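Soft Proofing Photographs Before Ordering Prints

By Yvette Kennedy, Trurnside Center for Photography
Thursday, May 30, 2019

Prints that return from the lab darker or duller than expected are the most frequent complaint received by our print desk. Most such cases can be avoided by soft proofing, a preview in which the editing software imitates the chosen paper and ink on screen. Members are asked to complete the steps below before submitting an order.

Before you begin

Calibrate the monitor and let it warm up for half an hour. Lower the brightness to a level comfortable for reading a white page. Download the profile for your paper from the lab's website. Orders sent to Drallance require a separate profile for matte and for luster stock.

Step 1. Install the profile and restart the editing software.

Step 2. Open a finished image and make a proof copy. Do not proof on the master file.

Step 3. Turn on the proof view, select the paper profile, and choose relative colorimetric as the rendering intent. Black point compensation should be on.

Step 4. Turn on the gamut warning. Colors the paper cannot reproduce will be marked with a flat overlay. Saturated reds and deep blues are the usual trouble spots, and small overlaid areas may be left alone.
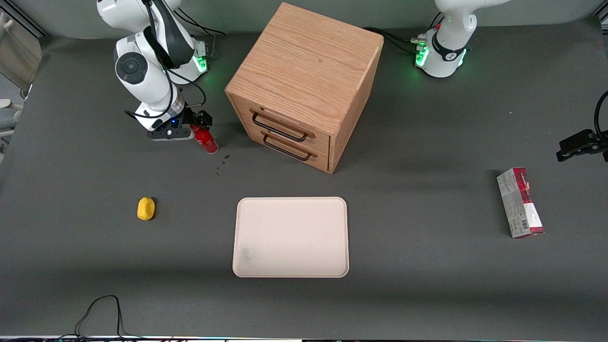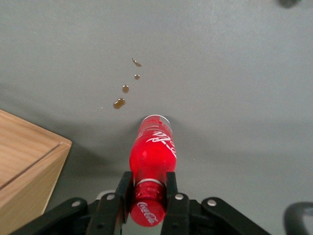 First picture: red spray can on a gray tabletop. Second picture: red Coca-Cola bottle with white script lettering.

Step 5. Reduce saturation in the affected color only. Work in small amounts and compare with the master as you go. If detail in the color still looks blocked, switch to perceptual intent and look again.

Step 6. Raise the midtones slightly if the proof appears heavy. Matte papers generally need more of this than glossy ones.

Step 7. Export at the final print size in the file format specified by the lab. Embed the color profile only if the lab requests it.

A small test print is strongly advised for any exhibition order. View it under the lighting planned for the wall.

Last updated: November

Comments

Jozefína Holub: Should the paper white simulation be on for step 3? Mine makes everything look gray.

Yvette Kennedy: Please turn it on for the final check. Look away from the screen while it changes and the effect is less severe.

Čestmír Vondráček: Perceptual worked better for my sunset series on matte. The orange kept its texture.

Priya Thibodeaux: I skipped the test print and had to reorder a 919-page set of proofs for our archive. Please do the test print.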